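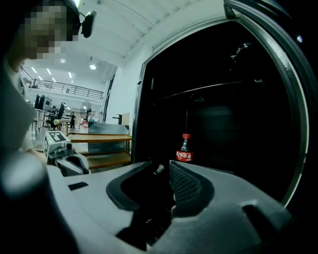

Coca-Cola bottle, red cap, in an open cabinet.

Section 4. Setting Up an Author Record

This section covers how to create an author record in Stendik, attach novels and stories to it, and enter the different editions of each work. It assumes you have already installed the program and opened a library file (see Section 2). If you are bringing in a list from a spreadsheet, read Section 6 first and come back here to clean up the results.

4.1 Before you start

Have the following at hand:

The books themselves, or clear notes taken from their title pages and copyright pages
A list of the author's pen names, if there are any
The name of the library file you want to work in

Stendik keeps works and editions separate. A work is the novel, story, poem or play as the author wrote it. An edition is one printing of it by one publisher. A novel that came out in hardcover, then in paperback, then in a collected set is one work with three editions. Most problems reported to us come from entering editions as works, and they are slow to fix afterward.

4.2 Creating the author

1. From the main window, open the Authors tab and choose New.
2. Type the family name in the first box and the given names in the second. For authors who use a single name, leave the second box blank.
3. Enter the year of birth and the year of death. If a year is uncertain, type a question mark after it. Do not type "circa" or "ca." in these boxes.
4. Choose the main language the author wrote in. You can add more languages later.
5. Press Save. The author's name now shows in the list at the left.

Note: If an author with the same name is already in the file, Stendik asks whether you want to merge. Choose Keep Separate unless you are sure both records are for the same person. A merge cannot be undone once the file is closed.

4.3 Pen names

1. Open the author record and choose Other Names.
2. Press Add and type the pen name exactly as it appears on the title page.
3. Check the box marked Show in Search if you want readers to find the author under this name.
4. Repeat for each pen name.

A pen name shared by two writers needs its own author record. Create it as in 4.2, then open Links and attach both writers to it.

4.4 Adding a work

1. Select the author and choose Add Work.
2. Type the title. Leave the opening "A," "An" or "The" in place. Stendik skips these when sorting.
3. Choose the form: novel, novella, story, poem, play, essay or letters.
4. Enter the year of first publication. For a work that ran in a magazine before it came out as a book, use the year of the first magazine installment and check Serial.
5. If the work belongs to a series, choose the series from the list or type a new one. Enter its place in the series as a number.
6. Press Save.

Titles can hold up to 300 characters. Longer titles, such as those of some eighteenth-century novels, should go in the Full Title box, with the commonly used short form in the Title box.

Note: Titles in other languages should be typed with all their accent marks. A work entered as Mạch is found by a search for Mạch and also by a search for Mach. A work entered without the marks is found only by the second.

4.5 Stories inside a collection

Story collections take an extra step. The collection is a work, and every story in it is also a work.

1. Add the collection as in 4.4 and choose Collection as the form.
2. Open the Contents panel.
3. Press Add Item. If the story is already in the file, pick it from the list. If not, choose New and fill in the title and year.
4. Put the stories in printed order by dragging them, or type a position number beside each one.
5. Enter the starting page of each story if you want it to print on reports.
6. Press Save Contents. The ordinary Save button does not save this panel.

A collection can hold up to 200 items. For larger sets, enter each volume as its own collection and link the volumes as a series.

CAUTION: Removing a story from the Contents panel takes it out of the collection only. Deleting it from the Works tab takes it out of every collection in the file.

4.6 Adding editions

1. Select the work and choose Add Edition.
2. Choose the publisher. Press the plus sign to add one that is not listed.
3. Enter the year from the copyright page, the page count and the binding.
4. For a translation, check Translated and enter the translator and the language.
5. If the edition has an introduction or notes by someone other than the author, enter that person under Contributors and choose the role.
6. Press Save.

The sample library supplied with the program includes a Sikbridge paperback that can be used as a model. It is record 123, a novel of 442 pages with an introduction and a list of textual changes. Open it beside your own record to see how each box is meant to be filled in.

Revised texts are handled differently from reprints. Where the author changed the wording, check Revised Text and describe the change in the Notes box. A new cover, a new typeface or a corrected misprint does not count as a revision.

4.7 Reading order

By default, works are listed by year of first publication. To set another order:

1. Open the author record and choose Reading Order.
2. Choose New Order and give it a name.
3. Drag the works you want into the right-hand column. You do not have to include them all.
4. Press Save.

Each author can have several reading orders. The one marked with a star is shown to readers first. To move the star, click the empty star beside another order.

4.8 Sharing the record

If your library uses the Tonden catalog page, new records stay hidden there until you release them.

1. Select the author and choose Release.
2. Look over the preview. Boxes marked in yellow are empty and will be left off the page.
3. Choose Release Author Only or Release Author and Works.
4. Press Confirm.

Changes to a released record are sent to Tonden the next time the library file is closed. To send them right away, choose File, then Send Now.

CAUTION: The Notes box is released along with the rest of the edition record. Put shelf notes, prices paid and anything else meant for staff in the Private Notes box.

4.9 If something looks wrong

The author appears twice. Check whether a pen name was entered as a separate author. If so, open the extra record, choose Move Works, then delete the empty record.

A story is missing from its collection. Open the Contents panel and check that Save Contents was pressed.

The years sort out of order. Look for letters or spaces in the year boxes. Only digits and a question mark are read.

The Tonden page shows an old title. Close the library file, open it again and reload the page.

Section last revised 31 December 2021. Continue to Section 5, Subject Headings and Themes.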